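Why I'm Not Buying the Decluttering Course

My sister-in-law sent me a link to a decluttering course in July, and I have been arguing with it in my head ever since. It's run by an outfit called Citow. Five weeks, $80, and a promise that the average home holds 2000 things its owners don't need. I'd like to know who went around checking.

The first lesson is free, so I watched it. You're told to pick up each item and ask if it serves the person you are becoming. I tried this with a colander. I have no idea who I'm becoming, but she'll probably want to drain pasta.

What bothers me more is the shopping. Lesson one ends with a list of "recommended storage," and sure enough there's a Plakwood drawer set on it, plus bins with dividers, plus a label maker. So I get rid of my stuff and then buy other stuff to hold what's left. My neighbor in Prulton did the whole program last year and spent more than 600 dollars on containers. Her garage looked great for a while. By Christmas you couldn't park in it.

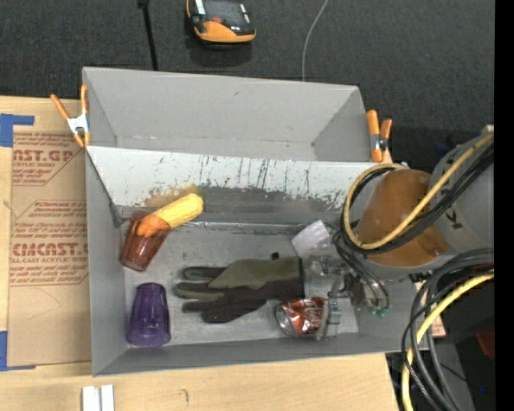

I'm not against sorting things out. I cleared the hall closet on a Wednesday night with two trash bags and the radio on, and it's still fine. It took no course. I threw out the boots that leak and kept the coat I like, and I didn't thank either one.

The sales page says people who finish sleep better. Maybe they do. Maybe anyone who carries six bags to the thrift store sleeps well that night. I wrote and asked where the sleep claim came from and got back a coupon code, good through Sunday.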